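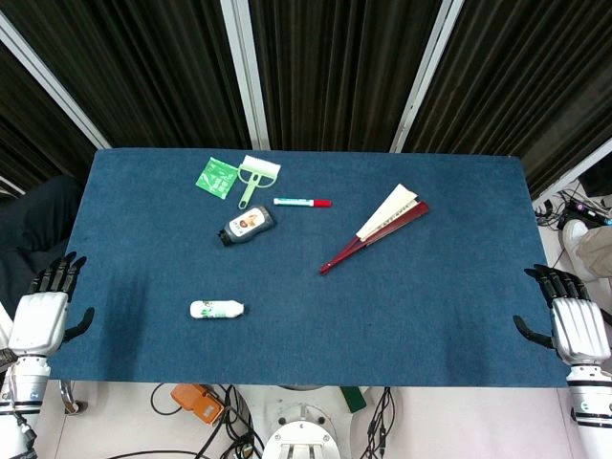
What's on the blue felt at the moment. The fan is the one I'm asking about.

Folding fan half open on felt – how do you store yours?

tinplate_85
Posted Sunday, 9:40 am
I'm clearing out the hobby room and everything from the side drawer is going across the felt table before it gets a permanent place. The fan is cream with dark red sticks and guards. I bought it from a Skonon shop in a box of mixed desk stuff and it has lived in that drawer ever since, closed, under a stapler.

Two questions. Do you keep a paper-leaf fan closed or open? And is felt a bad surface for it? I covered the table in 2000 and the felt sheds a little.

The rest of the drawer contents can go wherever. Squeeze bottle, marker, the green tool with the wide white head, the little green packet, the small white bottle.

marrowbone
Posted Sunday, 10:05 am
Closed, with a strip of soft paper around it. Don't use a rubber band, it will mark the guards and eventually stick. Mine are in a shallow Söderlund drawer unit, 3 to a drawer, and I haven't had a crease problem yet.

Felt is fine for an afternoon. I wouldn't leave it there all summer.

quillfeather
Posted Sunday, 10:31 am
I disagree about closed. If the leaf has been folded for years the pleats are already set, and a wall case lets you look at the thing. I have one in a Tridasau case, 85 dollars, open all the way, out of the sun. It has been up since June and it looks the same as the day I hung it.

marrowbone
Posted Sunday, 10:44 am
Since June is not very long. Open fans sag at the outer edge over time. The pleats are meant to be folded, that is how the paper holds its shape.

quillfeather
Posted Sunday, 10:50 am
Depends on the paper. Mine is stiff.

oldcastle189
Posted Sunday, 11:15 am
Different point. I would get that squeeze bottle off the table before worrying about how to fold the fan. The cap may be perfectly tight, but I had a bottle of wood stain leak on felt once and it went through to the board underneath. Stand it up on a tray.

What is the green tool? Looks like a small squeegee from here. If it's a lint brush you could use it on the felt.

tinplate_85
Posted Sunday, 12:20 pm
Bottle is on a tray now, along with the white one. Marker went in the pen cup.

I honestly don't remember buying the green thing. I'll try it on a corner of the felt tonight.

Leaning toward closed for the fan. I don't have a wall in there that stays out of the sun, and 85 dollars is more than I paid for the whole box.

marrowbone
Posted Sunday, 12:34 pm
Close it one pleat at a time the first time. If one of them wants to fold the wrong way, stop and press it with your finger.

quillfeather
Posted Sunday, 1:02 pm
Fair enough about the sun. Skarnia sells a narrow lidded box that would fit a closed fan – cheaper than a case, and nothing can get stacked on top of the paper.

tinplate_85
Posted Sunday, 1:10 pm
I'll look at that one, thanks. The stapler is getting its own drawer.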